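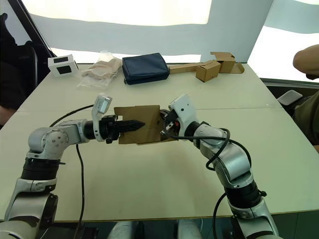 Item 3: two-arm cell, cardboard sheet held between left and right grippers, packing bench.

Lernalier Packing and Returns
Automation Working Group: minutes of the September meeting
Held in the upstairs meeting room, 14:00 to 15:40

Present: operations manager (chair), packing team leads for early and late shifts, maintenance lead, health and safety adviser, two staff representatives, training coordinator, installation engineer from Drornis. Minutes taken by the operations office.

Apologies: payroll and rostering.

1. Minutes of the previous meeting

Agreed as a correct record, with one change. Under item 5, "all shifts" should read "early and late shifts". The night shift is outside the trial.

2. Matters arising

2.1 The extension leads across the walkway behind the packing bench have been removed. Maintenance has fitted a floor channel. Closed.

2.2 The written job description for the cell attendant role was due before this meeting and has not been issued. Carried forward, see item 5.

2.3 Staff representatives asked in June whether footage from the cell could be used to assess individual workers. The chair confirmed in writing that it will not be. Staff representatives asked for the same wording to be put in the site handbook. Agreed.

3. Progress of the two-arm cell

3.1 Drornis reported on the cardboard handling tasks. The cell has been set three jobs: picking up a flat sheet with both arms, placing a sheet as a layer pad, and closing the flaps of a small box. The first two are in daily trial. The third is still run only with an engineer present.

3.2 Over the trial period 255 sheet lifts were logged. Of these, 113 were completed without any action by a member of staff. The remainder needed the sheet to be straightened, moved or replaced by hand, or the cycle to be restarted.

3.3 The main cause of failed lifts is creasing at the lower edge of the sheet when the grippers close at slightly different heights. Drornis will change the closing sequence so that the left gripper takes hold first and the right follows after a short delay. The early shift lead asked whether thicker board would avoid the problem. Drornis replied that it would, but the trial should be run on the board the site buys.

3.4 The late shift lead reported that cables on both arms hang in loops, and asked whether they could catch on stock at the back of the bench. Drornis has not recorded a snag. Maintenance asked for shorter cable runs or clips at the elbow joints regardless. Drornis to quote.

3.5 Pouches, filled plastic bags and small boxes are kept along the far edge of the table for later handling tests. The group discussed whether this was good practice. Health and safety had no objection provided items stay outside the working reach of both arms. A line is to be taped on the table top.

4. Effect on packing work

4.1 The early shift lead presented comments collected from packers. The lifting and placing of large sheets was named most often as the task people were content to give up, mainly on account of shoulder strain and paper cuts. Box closing was not. Several packers said that closing and checking the box is the point at which they catch wrong items, and that they would not want to lose it.

4.2 Staff representatives stated that the pace at the bench has become uneven. Packers wait while the cell completes a cycle and then have to catch up. The hourly target has not been altered to allow for this. The chair agreed that the target should be suspended at the trial bench until the end of the trial. Rostering to be informed.

4.3 Staff representatives also raised conversation. Packers used to work in pairs facing each other across the bench. With the cell in place one side is taken up, and partners now stand at the ends. The training coordinator will look at whether a second bench can be turned to restore a pair position.

4.4 Glare from the windows behind the table was reported by packers and by Drornis, who said strong light also affects the cameras. Blinds were ordered through Echeverría. Delivery is awaited.

5. Cell attendant role

5.1 The draft role covers loading sheets, clearing faults, logging stops and handing over at shift change. It does not cover repair. Maintenance asked that this be stated in the first paragraph, as attendants have been asked to tighten gripper fittings on 2 occasions.

5.2 Grade. Staff representatives hold that the role carries more responsibility than general packing and should be graded accordingly. The chair did not dispute this but has no authority to set a grade at this meeting. A paper will go to the site director.

5.3 Training. Nine packers have completed the half-day course. The training coordinator noted that all are from the early shift. Places on the next course will be held for the late shift.

5.4 It was asked whether attendants would return to packing if the trial ends. The chair confirmed that they would, at the same hours and on the same bench group as before.

6. Safety

6.1 No injuries were reported at the cell. There was one near miss, when a packer reached over the table to recover a fallen sheet while the cycle was paused. The cell remained paused. Attendants are to press the stop before anyone reaches over the table, including during a pause.

6.2 Seating close to the table was discussed. Engineers and observers have been sitting at the side during test runs. The health and safety adviser asked for a marked standing and seating area set back from both arms. Agreed.

6.3 Loose personal items are not to be left on surfaces next to the cell.

7. Software

Drornis proposed moving the stop log from paper to Mitik, which the warehouse already uses for stock faults. Staff representatives accepted on condition that entries carry the bench number only. The paper log will be kept alongside it for the first month.

8. Any other business

The late shift lead asked for the low warning tone at the start of each cycle to be made louder. The early shift lead asked for it to be made quieter. Drornis will check whether the volume can be set by shift.

Actions

Drornis: change gripper closing sequence (3.3); quote for cable clips (3.4); tone volume (8).
Maintenance: tape line on table top (3.5); mark seating area (6.2).
Chair: suspend hourly target at trial bench (4.2); paper on grade (5.2); handbook wording (2.3).
Training coordinator: bench layout (4.3); late shift course places (5.3).
Operations office: issue job description (2.2, 5.1); chase blinds (4.4).

Next meeting: October, 14:00, same room.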